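Fruit swap at the Tradville hall gets a bigger table

Last updated: 10/10/23

I went along to the Tradville fruit swap meaning to stay long enough to drop off a bag of lemons, and came home two hours later with more fruit than I'd taken and a jar of someone's marmalade I'm fairly sure I didn't pay for (I'll fix that up next month, promise).

For anyone who hasn't been, the swap is pretty simple. You bring whatever your tree is throwing at you, you put it on the table, and you take home something you don't grow. No money changes hands for the fruit. Jams and cakes are on a separate bench by the door and those do cost a bit, with the takings going towards the hall's new hot water system. The old one gave up in April and we've all been washing up with kettles ever since.

Marisol Marchetti got the whole thing going with six neighbours and a card table on her front verandah in Jundulach Street. This time 116 people signed the book at the door! I asked her if she was surprised and she laughed at me.

"I only wanted to get rid of my mandarins," she said. "I still want to get rid of my mandarins. Please take some."

So I took some. They were the little ones, easy to peel and very sweet, and I'd eaten four before I got to the car. My kids have since worked their way through the rest and are now asking why ours from the supermarket don't taste like that, which is a conversation I've been losing all week.

The mandarins are the thing most people come for, but I always have a soft spot for the odds and ends. There's something lovely about a bit of this and a bit of that set out on a nice cloth, a couple of green apples next to an orange, one small tomato that has wandered in with the fruit, a kiwi sharing a dish with an apple. It looks like the table at my nan's place, where you were never allowed to leave without putting something in your pocket.

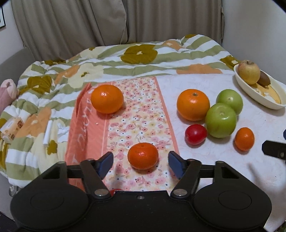
What's changing

The big news is the table, or tables, I should say. The swap has outgrown the side room and will move into the main hall from next month, with space for 40 growers to set out their fruit at once. The Ong family from the hardware shop have lent a stack of trestles for as long as they're needed, and there's talk of a second bench just for herbs and seedlings, which I'm very excited about as I have far too much parsley.

If you've got tablecloths you can spare, please bring them! The trestles are a bit splintery on top and fruit bruises easily on bare boards. Florals, stripes, Christmas ones, whatever's at the back of the linen cupboard. Put your name on a corner in laundry marker if you'd like it back.

A few people asked me about fruit that isn't perfect. Marisol's view is that a mark on the skin doesn't matter, but anything soft or split should go in the bucket under the bench, where it gets picked up for the chooks at Wisell Farm. Please don't bring fruit that's been on the ground for days. And if you've sprayed your tree, write it on a bit of paper and leave it with your fruit so people know to give it a good wash.

There was a little bit of grumbling about early birds. I can see both sides of this one. Some people had filled a couple of bags before the doors were properly open, and by the time the later crowd came through, the avocados were long gone. From now on there'll be one bag each for the first half hour, and after that you can help yourself to whatever's left. I think that's fair, and I say that as somebody who got two of the avocados.

Marisol is also putting together a recipe booklet and wants your best ways of using up citrus. She has three marmalades already and would love something different, so if you do a good mandarin cake or a savoury dish with orange in it, drop it in the box at the hall or hand it to her on the day. Handwritten is fine. The plan is to print enough to sell at the Christmas fair, and the target is to raise $1,000 towards that hot water system.

Doors open at nine, same as always, and tea and coffee will be on. Bring your own mug if you can, and your own bags too, as the box of spare ones was empty well before I left.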